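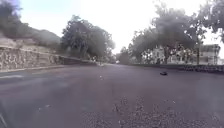 A Rover Built After Hours: Interview with Imre Vincze

Members of the Skiltville Community Workshop have shared its benches since the main hall was refitted. Among the longer projects now under way is a small four-wheeled rover, named Kurkell, which is intended to follow the side of a road without a painted line to guide it. Its builder, Imre Vincze, spoke with Huiling Xiao for the members' bulletin on 2026-02-23.

Mr. Vincze began the build in his garage in Kornham and moved it to the workshop when he needed the lathe. "The first chassis was too light," he said. "It bounced on anything rougher than a floor. I turned new hubs and put the battery underneath, and the steering settled down."

The present work concerns how the rover judges the edge of its path. Asked about the stretch of road with the stone wall on the left, Mr. Vincze said that he values it for its two different sides. "You have rough stone on one side and a low, dark barrier on the other. In between it is plain asphalt, with loose gravel up close. From that height the gravel takes up a good part of what you have to work with."

A bright sky presents a further difficulty. "The sky goes white and the trees go nearly black," he said. "I have told the software to ignore the upper part altogether. It should be reading the ground." Small objects on the pavement are handled separately. The rover is meant to slow for anything dark and compact, whether or not it can tell a stone from a patch of shade.

Mr. Vincze keeps a written log of every fault, and the log stood at 31 entries on the day of the interview. Most concern wiring. Two remain open, both to do with a connector that works free under vibration.

He expects to fit a locking connector in March and will then return to the steering code. Members who wish to see the rover on the bench may ask for him at locker 3384. "Bring a small screwdriver," he added. "Mine has gone missing again."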